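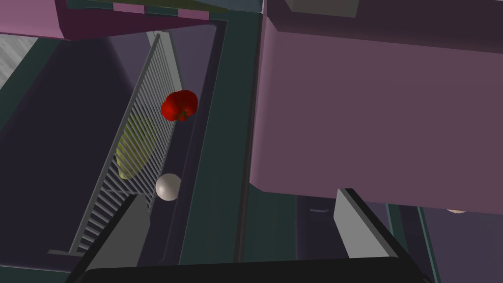
Hipólito Ledesma replied that the wrist camera feed was fine on his end, and asked whether the arm had stopped by itself or whether I'd hit the stop button. By itself! That's the fun part. The controller tripped on wrist load while reaching into the open compartment and held position, just like it should.

Print this ticket | E-mail this ticket

Ticket 355: right arm load trip, Brodside kitchen sim

What I tried so far:

- Restarted the Radance controller, reloaded the kitchen, ran the same reach again. Same trip, same spot. I love a fault that repeats.
- Dropped arm speed to 20 percent. Still trips, only later.
- Took the pepper out of the task list and sent the arm in with nothing to pick. Still trips, so grip force is off the hook.
- Backed both arms out to the ready pose with the grippers open and let them sit for 5 minutes. Load reads flat the whole time.
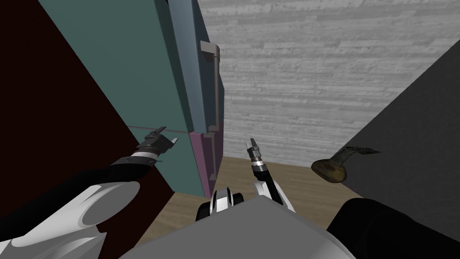

Ready pose, both grippers open, tall teal unit on the left.

Trinh Tô wrote back that the collision shape on the rack might be one solid slab instead of separate bars. Great call, and I think she's got it! I turned on the collision overlay and the slab sticks out well past the bars you see. The gripper is pushing on something that isn't drawn.

I rebuilt the shape bar by bar and ran the reach 85 times overnight. Zero trips. So happy with this one.

Still open: the Comell kitchen uses the same rack file and I haven't touched it. Please don't raise the load limit there to get past the trip. On the real arm that limit is what protects fingers. Hipólito, can you check it before the next Barrientos run?

Last updated: 2019-03-25

Contact | Copyright Brodside | Back to top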